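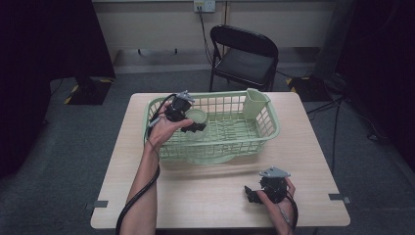 3 min read

I lost two days of work last August to a cable, and I'm still cross about it.

We were recording tidy-up tasks at Zodeo's place in Dorkport, the sort where you wear a gripper on each hand and put lids and baskets where they belong so a robot can learn from it later. We had 1,135 recordings. Then someone played a few back and the left jaw hadn't moved. In 221 of them, according to the log, it stayed shut from start to finish, while the hand was plainly picking things up.

The plug had worked itself half out. Every time the arm bent, the signal dropped, and the software (Stisar, which I mostly like) just filled the gap with the last number it had. No beep, no red light. It looked perfectly healthy!

Now, plenty of people will tell you this is a training problem – check your leads, be more careful. I don't buy it. You can't watch a plug on your own wrist while you're trying to lower a lid into a basket. If a sensor goes quiet, the machine should stop and say so, loudly, and I'd happily put up with 100 false alarms to get that.

The older Gough kit we had before did exactly this. It drove us mad, and we moaned about it constantly. I'd have it back tomorrow – ugly buzzer and all.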